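Florach Robotics Club Handbook
We use cookies to remember your settings. Accept | Manage

Section 4. Jar practice with the hand-held gripper

Read Section 3 first. Everyone says they have. You need a gripper, a clear table and a glass jar with its lid screwed on. The Merum trainer has been retired and should stay that way. 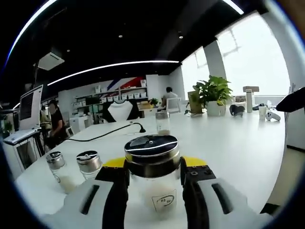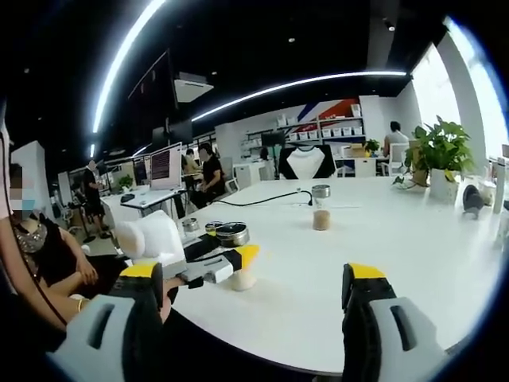
Fig. 4. Fingers closed on a jar (first) and spread wide over the table (second).

1. Check that both black pads sit square on the fingers. A crooked pad will pass every test until the one with salt in it.
2. Open the fingers all the way before you reach. Half open is how lids get dented.
3. Come in level, pads on the glass, below the lid.
4. Close slowly. Stop when the jar stops turning.
5. Lift, hold for a count of 25, set down. Write the result in the log, including the results you don't like.

CAUTION: Keep power cords out of your path. The gripper cannot tell a cord from a jar, and by hour three of practice neither can you.

NOTE: Teams need 132 logged lifts before the October meet. Ákos Vass reads the logs on Monday and knows what copied handwriting looks like.

6. Put the jars back. Sweep.

Related
Section 3: Charging and Storage
Section 5: Lysenko Drill, Two Grippers
Skamov Cup Rules

Shares 25 | Comments 3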